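**Re: [desk-setups] One table for everything?**

Hi all, finally sitting down to answer the big table question from Monday, and I have way too much to say!
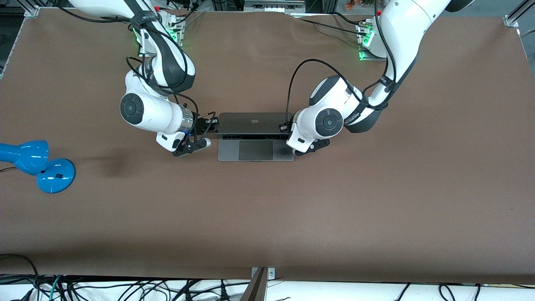
I switched to a single large table last fall after years of two small desks pushed together, and I would never go back. The gap between them ate pens. It ate a USB stick with my whole tax folder on it. One big brown top, no seam, and suddenly I can slide a laptop from one end to the other without lifting it.

> I'm thinking of getting rid of my corner desk and buying one
> really big table instead. Does anyone here work on one? I'm
> worried it will just fill up with junk. Also wondering about
> glossy vs. matte, and where you put the lamp. My laptop is the
> only computer I use, no monitor.

Taking these out of order.

Matte, matte, matte. I had a glossy top from Riedl before this and every evening the lamp bounced right back up into my eyes. A matte one just sits there being brown. It does show greasy fingerprints (I eat toast at my desk, I know, I know), but a damp cloth takes care of that.

Lamp: far left, if you're right-handed. Your writing hand won't throw a shadow on the page that way. And get a colorful one! Mine is bright blue and it cheers me up every single morning, more than a $81 lamp has any right to. Keep it well out toward the end so the lid of the laptop has room to open. I used to have mine right behind the screen and I knocked it every time I tilted the thing back.

As for the laptop, I keep mine near the middle, a bit farther back than you'd think. That leaves a nice deep strip along the front for a notebook or a plate, or for just leaning on your elbows while you read. If you type all day you'll want to pull it toward you, and on a matte top it helps to have little rubber feet that are still in good shape. Mine had lost two. The replacement set from Zolton came in a bag of 100, so if anybody wants some, write me off-list and I'll stick a few in an envelope.

Junk: yes, it will fill up, for the first month anyway. What worked for me was giving the junk a home somewhere else. I bought a Nundora drawer cart on wheels and it lives under the right end. At 9 every night I sweep whatever's on the table into the top drawer and close the lid on the laptop. Then maybe once a week I deal with the drawer. Okay, once a month.

One thing to measure before you buy: your doorway! The top is heavier than it looks and mine had to come in on its side with the legs off. Also check whether the front edge is straight or curved. I much prefer straight, you can line a ruler up against it and clamp things to it.

Would love to hear what you end up with. Does anybody have the Fendinura trestle legs? I'm tempted, but I can't tell from the website if they wobble.

Happy table hunting!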